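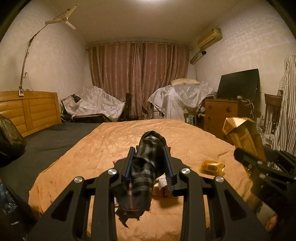
In Defense of the Bed as a Sorting Table

Every home has one surface that was bought for a noble purpose and ended up as a loading dock. In magazines it's the kitchen island. In my apartment it's the bed, which cost more than my first car and spends its daylight hours under scarves, packets, small cardboard boxes and whatever the black plastic bag was supposed to have taken away by now.

I used to be ashamed of this. I come from people who made the bed at seven in the morning and then treated it as a museum piece until ten at night. You could not sit on it. You could not put a coat on it unless there was a funeral and at least a dozen guests. My own bedspread is a tan-orange thing with a slight shine, bought in a weak moment at the Calley outlet, and it wrinkles if you so much as think about lying down. My grandmother would have ironed it in place.

But I have come around, and I would like to make the case for dumping it all on the bed.

The case begins with the floor. Put a pile on the floor and it becomes furniture. I had a bag of assorted fabric by the closet for so long that I started steering around it in the dark. The dining table is no better, because you can always eat standing up, and I did, for most of a winter. A bed, though, has a deadline. Sooner or later you want to lie down in it, and between you and sleep there is a heap of plaid and gold foil that has to go somewhere. No app has ever motivated me half as well as wanting to be horizontal at 11 p.m.

I've tried the other methods. A few years back I paid $138 for the Saltow system, a set of stackable bins and a booklet explaining how to feel about them. The booklet wanted everything I owned assigned to one of 21 categories. I got as far as "Seasonal Sentiment" and had to go for a walk. The bins are under the bed now, and they contain the booklet.

Where I part ways with the declutterers is the matter of small shiny things. They are very brave about sweaters. Anybody can part with a sweater. Let them face the drawer of gold wrappings, the little packets inside other packets, the box that is empty except for the tissue it came with, and see how long the philosophy holds up. A plaid rag with red stripes and a ragged edge is an easy call on paper. It's ugly, it's coming apart, out it goes. Then you pick it up and it's soft, and it would be just the thing for wrapping something breakable, and you own nothing breakable, but you might.

I would estimate that I have up to 1,000 objects whose only qualification is that they might.

Foil is the worst of these. Foil looks like a present even when it's been sitting around since April, and throwing out a present is bad manners. The makers know this perfectly well. Wrap a thing in brown paper and I'll have it open and gone in a minute. Wrap it in gold and I'll move it from room to room for a year like a minor relic.

The bed fixes some of this by being unflattering. A drawer hides how much there is, and a shelf arranges it and makes it look chosen. Spread out on a bedspread, though, it all looks like what washed up after a small shipwreck. You see the crumpled paper, the sliver of red packaging and the third thing of which you needed none, and your standards rise with your eyelids falling.

There are objections. Crumbs are an objection. So is anyone you happen to share the bed with, who may have been hoping to use it. And I'll admit to the coward's way out, which is to scoop up the entire heap at bedtime, set it on the chair, and put it back on the bed in the morning. I once kept the same pile commuting like that for two weeks. It had better hours than I did.

Still, the pile did get smaller. Things fell off it. Things fell behind the chair, and I'm counting those.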